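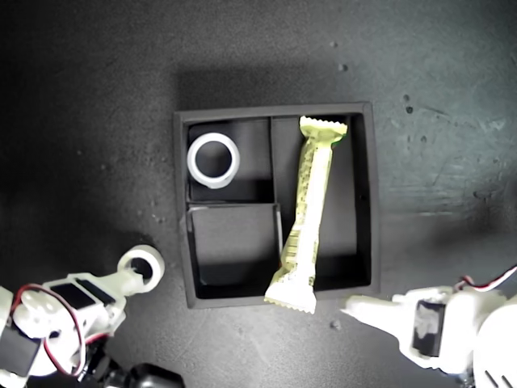 Two printed arms at a divided tray, with the snack bar lying over the front rim.

Grube adds a two-arm bench kit to its teaching range

27/07/2024

Grube has opened orders for the Numomus, a bench kit made up of two small servo-driven arms, a controller board and a set of sorting tasks. It is sold to colleges, training workshops and small firms that want to try out two-handed picking before paying for industrial equipment. Deliveries start in October.

The arms use white 3D-printed parts and black hobby servos. Print files come with the kit, so a cracked bracket or finger can be replaced on the buyer's own printer. Servo leads run outside the body of each arm. This makes a swap quick, but the leads need to be checked for slack before a long run, particularly at the shoulder, where a tight loop will limit travel.

Two finger shapes are in use in the photograph. The left arm has a finger with a round, open tip, and the right arm has one that narrows to a point. Grube recommends the pointed type for getting under an edge or between an item and a wall. Fingers are held by screws and can be changed without removing the servo behind them.

The sorting tasks are built on a black tray with three compartments, two on the left and a tall one on the right. Users choose their own items. A short, thick-walled ring is a sensible first part: it is stiff, it stands out well against black, and it can be gripped by the rim or from inside. A wrapped bar is harder. The crimped ends fold under light pressure, and a bar lying across a divider with one end over the rim has to be lifted and turned before it will go fully into the long compartment.

The task software, Trolitz, records joint positions from both arms 20 times a second and plays them back. Moves can be taught by hand or entered as a list of positions. Version 2 adds a shared-zone check, which holds one arm while the other is over the tray. The check can be turned off for tasks where both arms must hold the same item.

We ran the kit for 47 cycles with a mixed load at the Grirnden workshop. Rings gave no trouble. Most faults came from bars that slid when the first finger touched them, and slowing the approach over the last 10 mm cured the greater part of these. Repeat accuracy is what one would expect from servos of this class and is not good enough for close-fitting assembly.

The manual is clear on wiring and thin on calibration. Readers should allow a full afternoon for first set-up, and should fix both bases to the bench before setting the zero positions. A matt, dark work surface is advised if a camera is to be added later.

Spare servos and fingers are sold separately. Trial bookings at Grirnden are open to newsletter subscribers through the usual form.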